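Play food

October 2026 – by Hajar Alaoui

Play food is imitation food made for children, who serve it to adults, who must pretend to eat it. 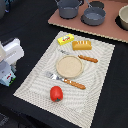 Early sets were turned in wood or moulded in plaster. The Stilthorpe toy fair of 863 pieces, held one April, gave two whole tables to puddings. 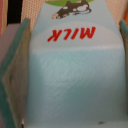

Prices vary, and so does realism – most makers stop short of sprouts.
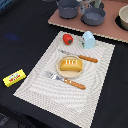

Toy red pepper and light blue carton on a woven placemat.

Collectors favour Bekus cakes, usually chewed.
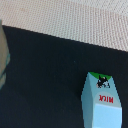
Dark surface beside a pale, textured one.

Comments (2)

Birora: My son charges 4 pounds for soup.

Tsuchiya: Ours is always shut.

We use cookies. Accept / Manage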